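Opening the office to visitors, one cabinet door at a time

December 30, 2020

Grovau, which fits out and maintains offices, let visitors in to watch a robot at work this month. The company's trials lead spoke to us afterward at the Mullgate site. She has run the project since June and asked to be quoted by job title only.

The work on show was plain office work. The robot goes up to a low storage cabinet, deals with the doors and reaches for what is kept on the shelf.

"People come in expecting something bigger," she said. "Then they watch a cabinet door for five minutes and start asking good questions. One man wanted to know how it tells a door that is locked from a door that is stiff. We spent most of a week on that in the fall."

Doors were chosen early. Before the project began, Grovau asked its own service staff which jobs they repeated most in client offices, and got 600 replies. Opening and closing storage came near the top, ahead of moving chairs.

"I would have guessed chairs," she said. "Chairs are everywhere and they are never where you left them. But the staff said cabinets, so we did cabinets." 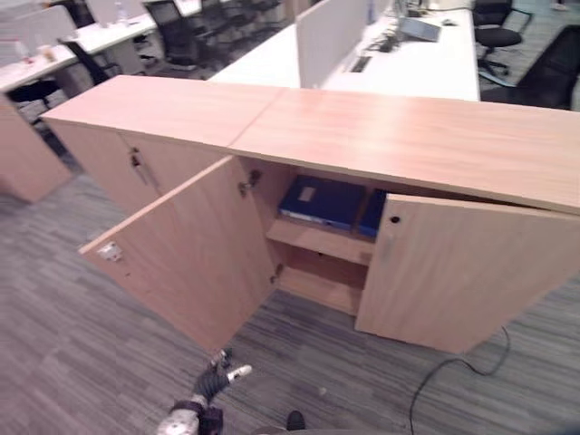 She said the hard part is the last few inches. A hinged door moves in a curve, and a hand that pulls straight back will slip off or drag on the hinge. The control software comes from Prustmont, a smaller firm that Grovau has worked with before. Its engineers rewrote the door routine twice over the summer.

"The first version was too polite," she said. "It would touch the door and stop. The second one was too strong, and we replaced some hinges. What visitors saw is the third."

Her team logged 1,841 door attempts before it agreed to hold an open day. She would not give a success rate. The log mixes three versions of the software, she said, and a single figure would mislead people.

Visitors came in groups of 5 and were asked to keep back from the arm. Some had hoped for a fenced area with a clean floor. Grovau kept to a working office, with desks, chairs and cables left as the staff have them.

"If it only works in a tidy room, we can't sell it to anybody," she said. "Our clients don't have tidy rooms."

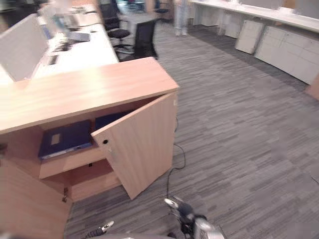
The robot's fingers near the open cabinet at Mullgate, with two dark blue binders or folders on the shelf.

Questions about jobs came up in every group. She said Grovau has no plan to cut service staff, and that the robot is far too slow for the matter to be urgent.

"A person opens that door and takes a binder out in the time it takes me to say so," she said. "We are a long way from that. I tell people the truth — it is slow, and it needs someone with it."

The next stage is set for a second building, Farías, where the cabinets are older and the locks differ from floor to floor. The team wants 1,000 more attempts there before it lets visitors in again.

Asked what she would change about the open day, she said the groups should have had longer. "We had people out in the hall still asking about hinges," she said. "Next time we'll put out more coffee and start earlier."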